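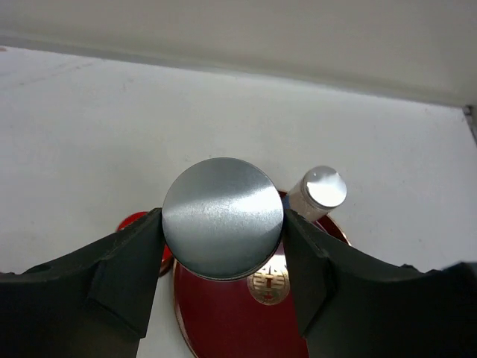

Wrist view: fingers on either side of a metal lid, over the red tray.

The Plodstead student robotics project is looking for new members for the coming year. Our task set for this season is table work: jars, shakers, lids and a round tray, handled by two arms.

You would join one of these groups:

Operating — driving the arms through each task and keeping the run log.
Software — sorting recordings, training and testing. We have 1,306 recordings so far and want another 700 by April.
Hardware — fingers, brackets, cable routing and repairs.
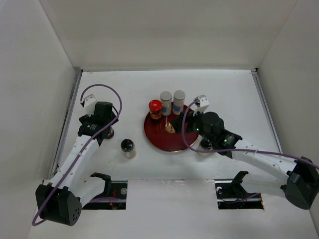 The two-arm table with the tray and containers set out.

No robotics experience is needed. For the software group you should have written some Python. For hardware, basic hand tools and patience with small screws will do. Everyone takes the safety session with Murray Brunton before touching the arms.

Expect six hours a week, in two evening blocks at the Birkett building. Places are unpaid, but second-year students and above can take the project for credit. Ask Lilian Okoth about the forms early — they are slow.

We have 15 places. To apply, send up to 400 words on something you built or fixed, and say which group you prefer, to Stella Mwakalinga at the project office by September 20, 2022. Applicants will be invited to a short visit at the table before places are offered.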